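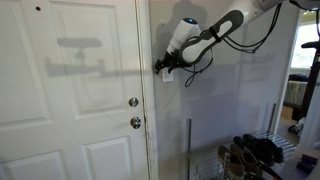
Unit 8: The Dangling Cord
Mobile Manipulation in Homes – notes by Eliseo Villalobos, September 2023

Reading before class: the Golham incident report, all of it, including the appendix where everyone stops being polite.

1. Why a hair dryer

Every course on manipulation spends weeks on blocks. Blocks are rigid, they stay where you leave them, and they don't have tails. Then you graduate and somebody asks your robot to put away a hair dryer, and you learn that the thing you modeled is the easy half of the thing you picked up.

The arm knows where its own links are, because the encoders say so. It has a fair idea where the dryer is, because it is holding it. It has no idea at all where the cord is. In most planners the cord does not exist. It is a rumor.

2. The fault at Golham

Golham was a test apartment run by a small firm called Dondel. The task was dull by design: pick a dryer up off a shelf, carry it down a hallway, set it on a table. The planner, Vidora, checked for collisions between the arm, the gripper, the held object and the walls. The held object was stored as a mesh. The mesh had no cord.

On run 1,974 the cord dropped over a lever-style door handle as the arm went by. The arm kept going, being a conscientious arm. What followed, from the log:

Cord goes tight. Wrist force climbs.
Force monitor sees the rise and files it as "payload change," a category somebody had added in May so that heavy mugs would stop causing alarms.
Controller adds torque to hold its path. The heavy-mug fix is now working perfectly.
Door swings open into the side of the base.
Base bump sensor trips. Base stops. Arm does not, as it was never subscribed to that message.
Dryer leaves the gripper.

No one was hurt. The only person in the apartment was Nazanin Dehghan, who was in the kitchen and pressed the stop button when she heard the door. Her statement is two sentences long and the second one is not printable. The door needed a new hinge. The dryer was described in the report as "retired."

3. What went wrong, in the order people like to blame it

The cord. Popular, and useless. Cords will go on being cords.

The mesh. Closer. The model left out the one part of the object most likely to touch something. But a mesh with a cord frozen in place would have been wrong in a new way, and more confidently.

The threshold. The monitor had seen the snag 300 milliseconds before the door moved. That is plenty of time to stop an arm at the speed it was going. The data was fine. The label was wrong, and the label was the part that decided what to do.

The stop. A base that stops while its arm carries on is half a stop. Whoever drew the diagram had one box marked "robot." Whoever wired it had two.

Please notice that the last two have nothing to do with hair dryers. You could get the same failure from a tote bag, a bathrobe belt or a set of headphones.

4. What Dondel changed

Any object with a cord or strap now gets a keep-out cylinder hanging from the grip point, as long as the loose part could reach. It is ugly and it makes the planner refuse some perfectly good paths – we will look at Ocampo's method next time, which refuses fewer of them and takes longer to say so.

A force rise during transport is treated as a snag until shown otherwise. A payload change is only accepted while the gripper is closing or just after lift.

One stop message, and every moving part listens to it. It was a short patch. The meeting was longer.

5. Before you run anything in the lab

Unplug the appliance first. This is a rule and I am tired of it being one.
Wrap or tie the cord unless the cord is what you are testing.
Walk the path yourself and look for knobs, handles, hooks, rack posts and chair backs. Remember the cables on the arm too – they hang, they catch, and they cost more than the dryer.
One person holds the stop button and does nothing else. Holding a coffee counts as something else.
Save the log before you reset. After a reset you have a theory.

6. Homework

Write one page on the May change to the force monitor. It was reasonable, it was reviewed, and it fixed a real annoyance. Say what question the reviewer could have asked that would have caught this. "Be more careful" is not a question and will be returned without a grade.

Then pick an object from your own home with a loose part and sketch the keep-out volume for it in two grasps. Vacuum cleaners are allowed, though you will regret it.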